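Section 4: Making Toast and Other Small Ambitions

Before you start

Read this section with the oven unplugged and your appetite under control. It covers loading, toasting, unloading and the part where you look for the bowl you were supposed to have set out beforehand. Broiling is in Section 5. Baking is in Section 6, along with our thoughts on what will and won't fit.

If your oven is fresh out of the box, complete the burn-off in Section 2 first. It smells like a hair dryer in a tire shop and it goes away. Toast made before the burn-off will taste of it, and Customer Care at Suvetti has a stack of letters on the subject.

4.1 Choosing a spot

1. Put the oven on a flat, steady table that can take some heat. A wobbly table makes the rack slide, and the rack takes the bread with it.

2. Leave a hand's width of clear space on every side that has vent slots. The slots let heat out. They can't do that through a cereal box.

3. Check the space in front. The door is hinged at the bottom and comes down toward you, so anything parked there will be nudged, tipped or swept onto the floor. Coffee is the usual casualty.

4. Run the power cord behind the oven and away from the door. Do not drape it over the top, however tidy it looks there.

CAUTION: Plastic bags do not belong on, under or against the oven. This includes the bag the bread came in, which has a way of drifting over while you're busy with the knobs.

4.2 Setting out the bowls

You'll want two bowls, one for bread waiting to go in and one for toast coming out. You can use a single bowl if you are organized. We have met very few people who are organized before breakfast.

1. Stand both bowls on the table beside the oven, well clear of the door's swing.

2. Put the untoasted slice in the first bowl. A small bowl is fine. The slice will stick up over the rim and look a bit proud of itself, but it's easy to grab that way.

3. Leave the second bowl empty. Crumbs from yesterday count as something in it.

NOTE: Pick two colors. Maiara Trindade, who tested this section in her own kitchen, used matching bowls for a week and toasted the same slice twice on three separate mornings. She would like it known that she ate all of them.

4.3 Toasting

1. Plug in the oven and open the door by its handle. Let it down gently until it stops. Dropping it won't speed up breakfast.

2. Check that the wire rack is level and pushed all the way back.

3. Lay the slice flat in the middle of the rack. Bread leaning against the side of the cavity browns in a stripe, like a badly planned tan.

4. Close the door. It should shut without force. If it doesn't, the rack is crooked or the loaf was cut by an optimist.

5. Select the toast setting and choose a low shade for your first slice. You can always put it back in. Going the other way requires a butter knife and a lot of scraping over the sink.

6. Stay in the room. Brown bread is already brown, so judge it by the crust and the smell. Sugary breads, raisin bread above all, go from pale to regrettable during one short phone call.

7. When the toast looks right, turn the oven off. Don't wait for the signal out of politeness.

WARNING: The glass, the handle, the door edge and the outer panels get hot and stay hot after the oven is off. Use a mitt. A dish towel folded in four is not a mitt, and a damp one is worse.

4.4 Opening the door and unloading

1. Pull the door down by the handle. Keep your face back, as the first puff of heat comes straight up.

2. Bring the door all the way down before you reach inside. A half-open door is at exactly the right height to catch your wrist.

3. Lift the toast out with wooden tongs and move it to the empty bowl. Metal tongs scratch the rack, and forks launch the toast.

4. Before loading the next slice, check what's in which bowl. With the door partway down, the bread still in the green bowl and the red one empty, you haven't made any toast yet.
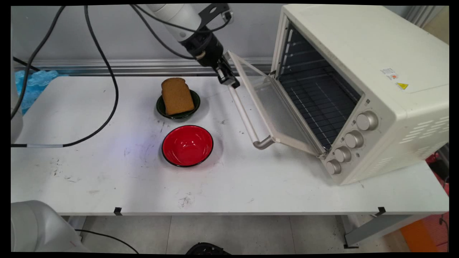

5. Close the door again when you've finished. An open door is a shelf in waiting, and it was never built to hold a jar of jam.

4.5 Cleaning up

1. Unplug the oven and let it cool completely.

2. Take out the rack and wash it in warm, soapy water. Dry it before it goes back.

3. Wipe the glass with a soft, damp cloth. Keep steel wool for things you dislike.

4. Brush crumbs out of the bottom of the cavity. Turning the oven upside down and shaking it does work, but it also moves the crumbs into the controls.

5. Wipe the table. Scuffs that don't come off with soap can be left alone. Leave the warning sticker on the oven alone too, even if it clashes with your kitchen.

For spare racks, ask for part 2231. For a replacement handle, ask for part 583.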